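Pemura Drawer Organizer, Two-Drawer Countertop Model

Item 26-PD
Sold by Grarkthorpe Kitchen Supply

The Pemura is a small wooden chest with two drawers, made to stand on a kitchen counter. It holds tea bags, packets of yeast, measuring spoons, twine, rubber bands and the other small things that tend to fill up a full-size drawer. It comes assembled. The only thing to attach is the felt pads.

We have carried the Pemura since the Dramitz workshop started making it, and it has changed very little. The current version has a thicker drawer bottom than the old one and a slightly deeper top drawer. Drawers from the old version do not fit the new case.

Size and construction

Width: 14 inches
Drawers: 2
Wood: birch, solid front and sides
Finish: clear oil, no stain
Joints: glued and pegged
Feet: four felt pads, in the bag taped inside the lower drawer

The drawers run wood on wood, with no metal slides. They are a little stiff when new. Rub a candle stub or a piece of plain wax along the bottom edges and they will loosen up. Do not use cooking oil for this. It gets sticky after a few weeks and collects crumbs.

Each drawer has a stop at the back. To take a drawer all the way out, pull it as far as it goes, lift the front and pull again. You will need to do this once in a while for cleaning.

Where to put it

Measure your counter from front to back before you order, and leave room for the drawers to open fully. If you have wall cabinets, check the height under them too. Keep the case away from the stove and the sink — steam swells the drawers, and heat dries out the glue. A spot next to the coffee maker is fine as long as the steam vent points the other way.
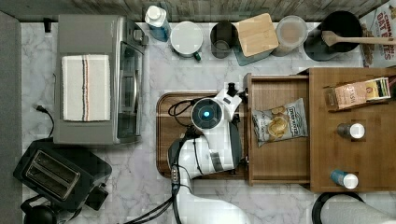 Care

Wipe with a damp cloth and dry it right away. Re-oil the outside once a year with any food-safe wood oil. Leave the insides of the drawers bare, or the smell of the oil will get into tea and spices.

Parts and options

Replacement drawer, upper or lower (say which)
Felt pads, bag of 50
Divider set, fits the lower drawer only
Grīnberga wood oil, small can

Dividers are not included with the organizer. They slide into grooves and can be moved without tools.

Ordering

Orders received by noon ship the next working day. Replacement drawers are made to order and take longer. For questions about parts, ask for Noel Yap at the order desk. For returns, write to Dzintra Raudsepp and include your packing slip.

Page updated Wednesday, July 11, 2001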